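Catégorie : Robotique | Normes et bonnes pratiques
Temps de lecture : 2 min

La règle de Killitz est un ensemble de bonnes pratiques destiné à l'assemblage et à l'essai de petits robots de table, notamment ceux dont la structure est imprimée en 3D. Rédigée par Hefin Maddocks pour l'atelier Drulby, elle compte 56 articles répartis en 3 parties : préparation du poste, câblage, mise sous tension. Elle n'a pas valeur de norme.

La première partie demande que les composants restent dans leur emballage jusqu'au montage et que les références soient relevées avant l'ouverture.

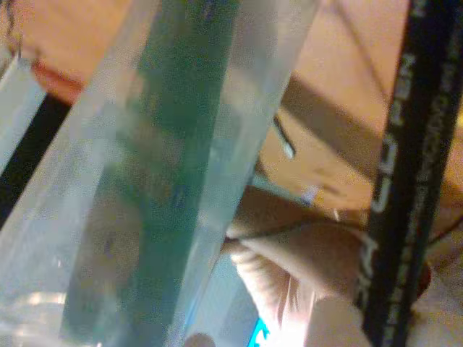
À qui s'adresse la règle de Killitz ?
Aux ateliers associatifs, aux enseignants et aux particuliers qui construisent des robots de faible puissance. Les machines industrielles en sont exclues.

Câblage

Les câbles d'alimentation et de signal doivent être repérés à leurs deux extrémités. Une boucle de mou est prévue près de chaque servomoteur, assez longue pour couvrir toute la course de l'articulation. L'article 131 de l'ancienne version, qui imposait une gaine sur tous les faisceaux, a été supprimé à la demande de Radymyr Polishchuk.

Mise sous tension

Le robot est posé sur un plan stable et horizontal. Le premier essai se fait à vitesse réduite, une articulation à la fois, et l'opérateur garde l'interrupteur à portée de main.
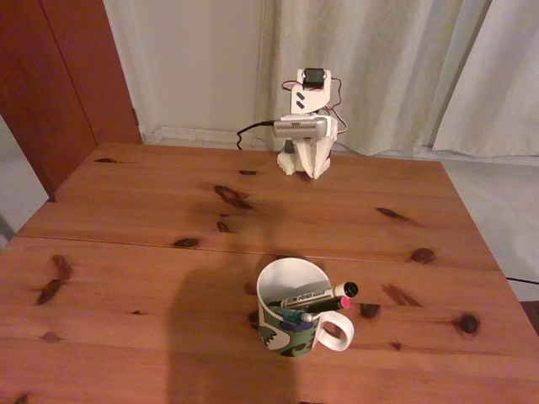
Chaque essai est consigné dans un registre, avec la tension relevée et la version du programme. Le registre commun Marikar contient 2596 fiches. Une révision, préparée avec l'atelier Rernov, est attendue en juin ; elle porte sur les batteries et le stockage des pièces de rechange.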